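Hello again from the Lotudcombe light opera archive! September went better than I'd feared. We've now catalogued 400 band parts -- mostly second violin, sadly -- and the Cáceres zarzuela score is back from the binder. 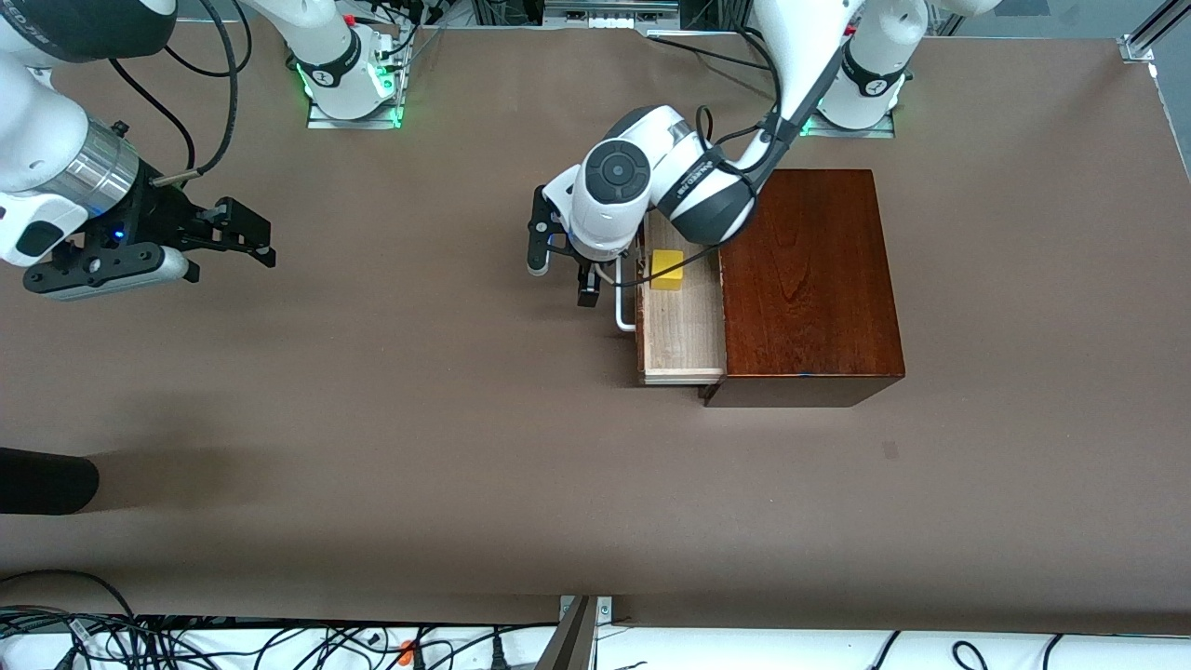

Vodix quoted 500 dollars for scanning the libretti, so I've said yes. The tenor's letters are slower going, as his handwriting is dreadful (and I've grown rather fond of him).
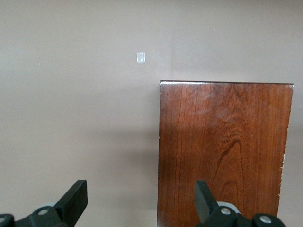
Next quarter

Finish the overtures, then book the hall for the spring singalong.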